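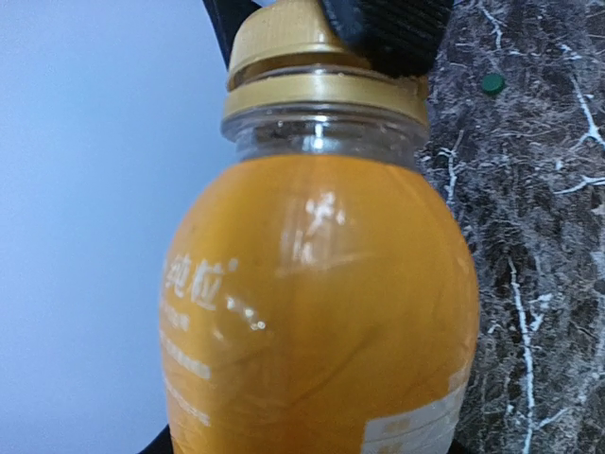 Guides > Demonstrations > Bottle handling at an open day

March, by the Sternora lab staff

Running a bottle demonstration for visitors

These notes cover the bottle-handling demonstration as we run it at the Lanport open day. They assume the cell is already calibrated and that the operator has driven the arms before. One session takes 10 minutes, including questions.

1. Prepare the table

Wipe the tabletop and let it dry. Polished marble patterns throw reflections into the wrist cameras, so check each feed with the room lights set the way they will be during the visit. Choose bottles with different labels and cap colors. Visitors follow a task more easily when they can tell the objects apart from several feet back.

2. Approach the neck

Open the fingers before the wrist comes down. Bring them in on both sides of the neck and stop. Check the gap on each side in the wrist view, then correct the wrist angle if one finger is closer than the other. Close slowly. A bottle lying on its side will roll if one finger makes contact early.
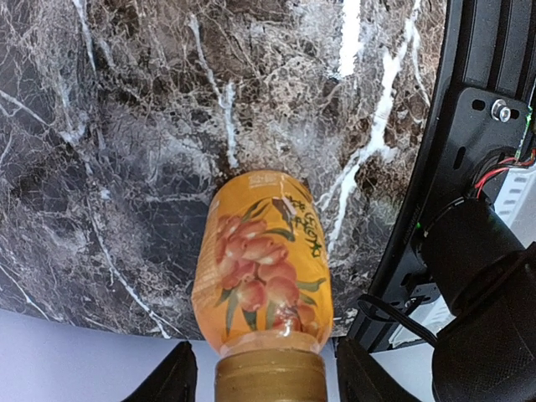

Wrist camera view: bottle lying on the table, one finger on either side near the neck, with a gap at each side.

3. Grip the cap

For a cap grip, clamp the ridged part and keep the fingers off the body of the bottle. Use the lowest force that holds. Thin plastic bottles flex, and a squeezed open bottle will spill. If the cap slips, open fully and approach again. Tightening on a crooked grip makes it worse.

4. Keep track of loose caps

Note where a cap is lying before moving either wrist across the table. Small caps are easy to push out of reach, and a green one can be hard to pick out on a dark top in poor light.

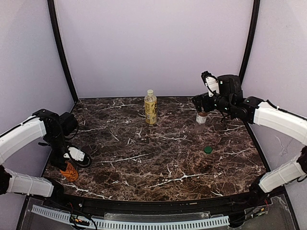

Shabnam Baloch wrote in to ask whether the operator should talk during a grasp, because at the last demonstration she attended the explanation and the motion kept drifting apart. We now give the talk to a second person. The operator speaks only to call a stop.

5. Hold and release

Hold a lifted bottle just above the surface while the second person explains the grip.
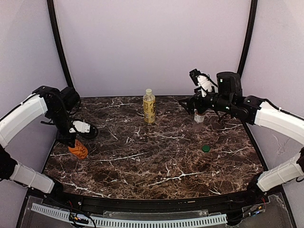

Keep the other arms still during this part. People watch whatever moves, and a second motion also makes it harder to hear a stop call. To release, lower the bottle until the base touches, wait, then open the fingers and raise the wrist straight up.

6. Between sessions

Return all 4 arms to the rest position and set the objects back on their starting marks. Look over the wiring at the front before the next visitors come in. Log any dropped bottle with the session number.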